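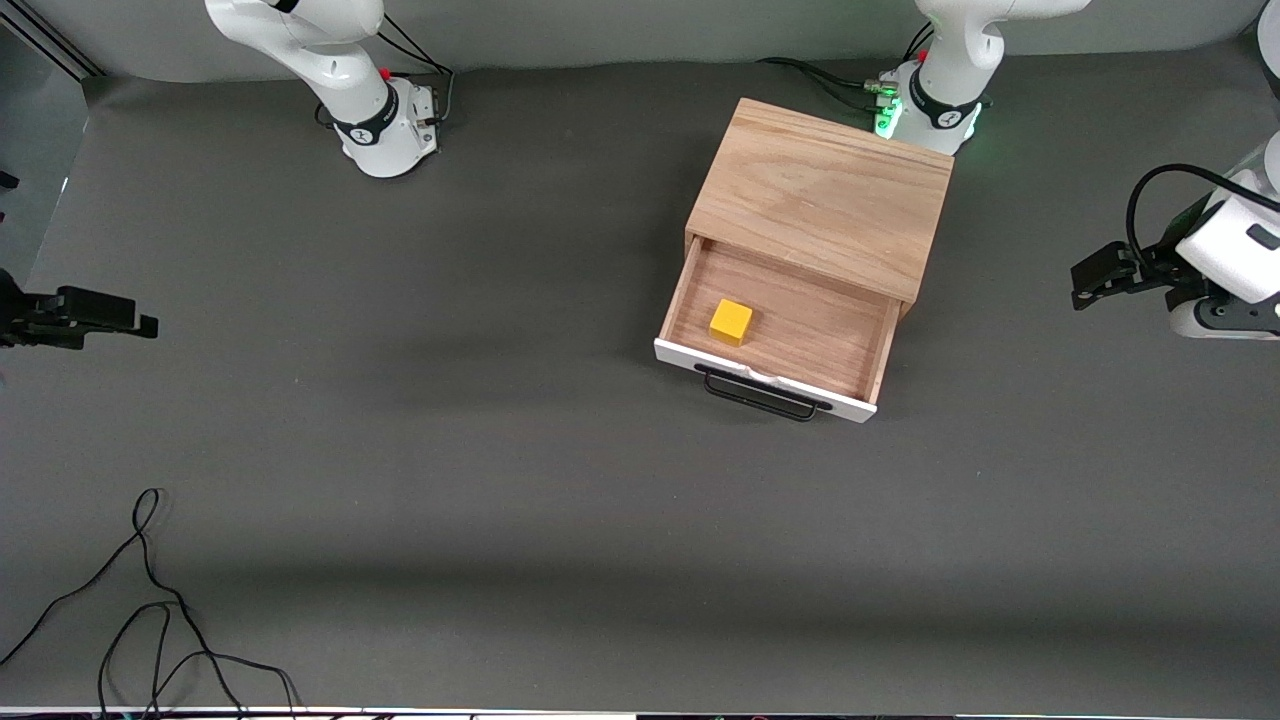
Eleni Vlachou
Doctoral researcher, Poltamora Furniture Studies Group

July 2018

3.2 What people do with a single drawer

Small drawers get very little attention in the storage literature, and we think they deserve plenty more! Large chests and kitchen units have been measured and surveyed for decades, yet the one-drawer box that sits on a desk or a shelf is usually filed under "accessories" and left there. Our visits in Flemden covered 116 households, and 51 of them kept at least one such box in daily use.

The cabinet in Figure 1 belongs to the type we call open-tray: a single compartment with thin side walls and no dividers. With the drawer pulled fully out, the whole floor can be seen from above, and even one small object, like the yellow cube near the back-left corner, is easy to find. People told us again and again how much they liked this. One woman in Flemden kept only her spare keys in hers and said she had not lost them once in 20 years.

Figure 1. Open-tray cabinet in light wood with a white drawer front and black metal bar handle. Drawer fully out, one yellow cube inside.

Handles turned out to matter more than we had guessed. A bar shaped as a loop gives the fingers something to go behind, and owners of loop handles talked about pulling, while owners of round knobs talked about pinching. The contrast between a dark handle and a pale front also came up often, mostly from older residents who open their drawers in poor light.

What went into the back of the drawer was the real delight of this part of the study. Things placed there tended to stay for months - foreign coins, a button from a coat long gone, a tooth in an envelope. The front half changed almost daily. We coded these as 2 separate zones, following the scheme that Contreras used for kitchen drawers, and the scheme carried over with hardly any changes. Section 3.3 takes up the boxes in which the two zones had been merged by a liner or a tray insert.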